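Vieira Calling

The first time I heard Vieira she sounded like a kettle.

I know satellites don't sound like anything. What comes down is a carrier wave, and what you hear in the headphones is a tone somebody has decided to make out of it. But the tone slides, you see, it starts high when the thing is coming at you and drops as it goes over and away, and if you've got the volume up and it's two in the morning and you are twenty-three years old, it is the best noise in the world. I had goosebumps right up to my ears!

By the time this story starts I hadn't heard it for 359 days. No one had.

Vieira was a small machine, about the size of a dishwasher, built by Banderov to measure sea ice. She'd gone up on somebody else's rocket, tucked in under a much bigger and more important satellite, and she'd done her job beautifully for longer than the contract asked. Then one night she came up over the horizon at Brokanside and said nothing. We sent commands. We sent them again on the next pass and the one after that. Banderov flew out two people with very nice jackets who sent the same commands and went home.

What we knew was this. Radar could see her. She was in one piece and she was tumbling, end over end, with her single solar panel swinging in and out of the light. A tumbling satellite can't charge. A satellite that can't charge can't listen, and so it can't be told to stop tumbling. Domnica Cârstea drew it on the whiteboard as a snake eating its tail and it stayed there so long that the marker wouldn't come off.

Domnica ran the night shift. She had been at Brokanside since the dish was painted, and she kept a paper log next to the computer one, in green ink, with the weather in it. I was her junior, which meant I did the passes that were no fun and made the soup.

"You'll get a letter," she told me that autumn. "We all will. Act surprised."

The letter came from Hervé Hervieu, who was head of ground stations for the whole network and wrote short. Brokanside would stop tracking at the end of November. The newer missions went through Zesside, where there were three dishes and a road that was open in winter. Staff would be offered positions. The antenna would be parked.

Parked means pointed straight up with the brakes on. It's the safe position for wind. I had done it a hundred times before storms and never thought twice about it, and I read the word and had to go and stand outside.

It was cold and completely clear. You forget, when you work nights with screens, how many there are up there. I saw four go over in the time it took to get my hands numb – real ones, bright, sliding along without any hurry – and I thought, well, one of those could be her. It wasn't, I knew the pass times by heart. I waved anyway.

Rüdiger Ehlers turned up the following week with a bread bag full of handwritten pages.

He had written the attitude control for Vieira, which is the part that decides which way she faces, and he'd retired the spring after launch. He had driven for two days. He didn't ask to see anyone in charge. He walked into the tracking room, took off his hat to Domnica, and put the bread bag down on my keyboard.

"She is not tumbling the way they think," he said.

I loved him right away.

What he had worked out, at his kitchen table, with the public radar numbers and a pencil, was that the tumble was changing. Everyone had assumed it was random and would stay random. But the thin, thin air up there was dragging at the panel a little harder than at the body, turn after turn, and the magnets inside her were tugging at the Earth's field even without power, the way a compass needle does. It was slowing her down and it was tipping her over. Slowly! A hair every orbit. He had run it forward by hand, page after page, and then again from the other end to check.

"And at some moment," said Rüdiger, "the axis points at the Sun. Then it doesn't matter if she spins. She spins like a plate, with the panel facing the light the whole time. For maybe nine days. Then it drifts off again."

"When?" said Domnica.

He turned over the last page. He had underlined it so hard the paper was torn. It was in November, in the third week. It was the last stretch of days we would have the dish.

I want to say we all cheered. Domnica went to make coffee and I heard her drop the tin.

The trouble was the battery. It had been frozen and baked and frozen for almost a year, and no one could say if it would take a charge. The other trouble was that if it did, Vieira would wake up with her clock at zero and her receiver on the backup frequency, listening for a few seconds in every couple of minutes to save power. You'd have to call her at the right moment on the right channel while the whole planet's worth of motion pulled the tone up and down. And you'd have to do it from somewhere that could see her low in the north. Zesside couldn't. Zesside had a mountain.

Domnica rang Hervé Hervieu on the speaker so that I could hear. She explained it in under four minutes, I timed it. There was a long quiet on the line.

"What do you need from me?" he said.

"Nothing. I need you not to send the crew to park the antenna until the last day."

"They're booked for the fifteenth."

"I know when they're booked."

More quiet. I could hear a child practicing the recorder somewhere in his house, the same five notes.

"Annick," he said, and I jumped. I hadn't known he knew I was there. "Do you think it will work?"

I said I thought the math was gorgeous. Which was a silly thing to say to the head of ground stations, but it was, it was gorgeous, I'd copied it out twice just to follow it.

"I'll move the crew," said Hervé Hervieu.

So we called. Every pass, day and night, from the first hour that Rüdiger's pages said the light would be on her. He slept on the cot in the cable room and got up for each one with his hair flat on one side. Armelle Arnaud came over from the antenna workshop, who had no business being there at all, and greased the elevation bearing by hand so the dish could go down to two degrees above the horizon without groaning. She said it had been built to go down to five. She patted it the way you'd pat a horse.

First day, nothing. Second day, nothing. You send the command, a little burst, and then you wait with the headphones pressed so hard your ears ache, and what you get is hiss. I got to know that hiss very well. There are shapes in it if you listen long enough. I heard music in it on the fourth night, something with an accordion.

On the fifth day it snowed and Armelle went up the ladder with a broom.

On the sixth I wrote a letter accepting the job at Zesside and put it in my coat.

On the seventh, on the pass that comes just before dawn, I had the headphones on one ear and was eating toast. Domnica was writing the weather in green ink. Rüdiger was asleep on his feet against the door frame. I sent the burst, took a bite, and the kettle started.

I can't describe it any better than that. It was so faint. It was a thread of a thing, high and sliding, right where it should be, bending down and down exactly along the curve he'd drawn. I couldn't speak because of the toast. I hit the desk with my hand, over and over, and Domnica looked at my face and then at the screen, where there was a line coming up out of the grass, thin as a hair, and she put the cap on her pen.

"Good morning, Vieira," she said.

Rüdiger didn't say anything for the whole pass. When the tone dropped off into the hiss he asked me, very politely, whether he could have the other piece of toast.

It took two more days to stop the spin. We did it in tiny nudges, a few seconds of magnet here and there, with him reading the numbers out from the bread-bag pages and me typing them in. She had 1,658 measurements still sitting in her memory from before she went silent, ice thickness, all of it good, and we brought them down in pieces. I watched them fill up the window row by row. Somewhere in there Hervé Hervieu rang, and Domnica held the phone up to the speaker and let him listen.

They parked the antenna on the last day anyway. I should say that. Once Vieira could hold herself steady she could climb high enough over Zesside to clear the mountain, and there really were three dishes there, and a road. Armelle set the brakes herself. I did the checklist with her, the whole thing, out loud.

I've got the evening passes now. The window by my desk faces the right way, and if the sky's clear I take my headphones to the end of the cord and look out while I listen.
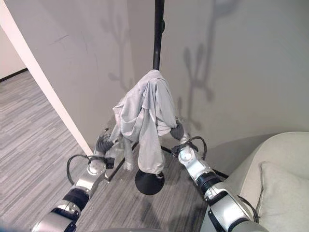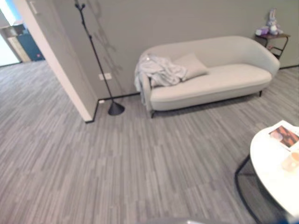

First picture, the coat stand in the corner; second picture, the striped floor and the plain gray wall.

Rüdiger writes sometimes. He has started on another one, a little radio satellite that's been dead since before I was born, and he wants to know if I can get him the radar numbers. I sent them this morning. He thinks it might be spring.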